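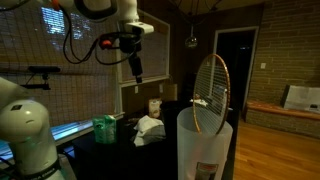
The Plistelness comparison is a household trial of robot grippers, held each August and named after the town where it was first run. It sets two grippers, the Prandale and the Oksanen, to the same ordinary chores on the same arms, so that whatever differs in the results can fairly be laid at the door of the hand and its fingers. People who follow home robotics tend to be fond of it (and a little protective of it), partly for its plain scoring and partly for its long and chatty reports.

Background

Earlier gripper tests in the town used wooden blocks and foam balls on a clean bench. Those gave tidy numbers, but they told a family very little about how a gripper would get along with supper dishes, and the trial was moved into lived-in rooms. Items are left where the household happens to leave them, and the running order is drawn on the Saturday before the first session.

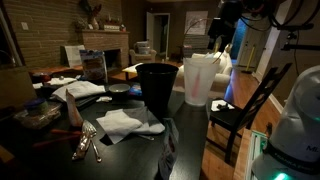
Noeline Ruddock

Objects and scoring

Cups, crumpled napkins, flatware and food packages make up most of the object list. Soft things are marked separately from hard ones: a napkin can be pinched almost anywhere and still come up, while a fork lying flat on a dark tabletop asks for a good deal more care from both the fingers and the camera. Each object gets 10 attempts per gripper, and a lift counts only if the object is held for 2 seconds without slipping. The most recent report covers 483 attempts on 24 objects, the odd three being repeats allowed after a controller fault.

Long, thin-framed things are a favorite of the regular readers, and rackets have their own page in the report.
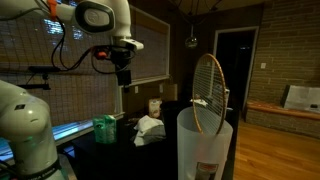

The Prandale, with its stiffer fingers, did well on handles and rims but was inclined to push light cups away before it closed on them. The Oksanen was slower and gentler, and came out ahead on cloth and paper. Both were driven by the same Dadolik controller, at the same speed setting, with the cables tied back at the wrist between sessions.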